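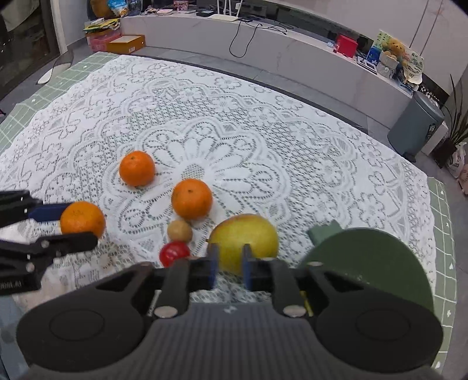
Figure 2. Lace top cloth over a checked undercloth, with fruit on the table.

Using the Stikosum Lace Cloth with an Undercloth

Lace lets the color of whatever lies beneath it come through. Any plain or checked cotton cloth will do as the lower layer. Wash both cloths separately before first use.

1. Clear the table and wipe it down. Let it dry fully.

2. Spread the undercloth first. If it has grid lines, line one of them up with the long edge of the table and smooth the cloth outward from the middle.

3. Fold the lace cloth in half, good side in, and set the fold along the center of the table. Open it toward you. Do not drag it across the table, as the netting can catch on rough corners.

4. Find the large floral medallion and shift the lace until the medallion sits where you want it. Check that the undercloth has not moved.

5. Smooth the lace with flat hands. Small ripples will settle overnight.

Note: On narrow tables, leave a strip of the undercloth showing at the side. A border with a small print, such as hearts or flowers, looks better uncovered.

Setting out fruit

6. Wash the fruit and dry it with a towel.

7. Place large fruit such as mangoes first, then oranges, then anything small. Lift each piece to move it. Rolling it will pull the lace out of line.

8. Put cut fruit on a plate or board, never directly on the lace.

CAUTION: Tomato and mango juice stain. Blot at once with cold water, then remove the lace and rinse it from the back.

CAUTION: Remove rings and bracelets before handling the netting.

Care

Wash the lace in a mesh bag at no more than 40 degrees C, gentle cycle. Dry flat. Some 2 percent shrinkage is normal after the first wash. Do not bleach. For ironing, see the next section.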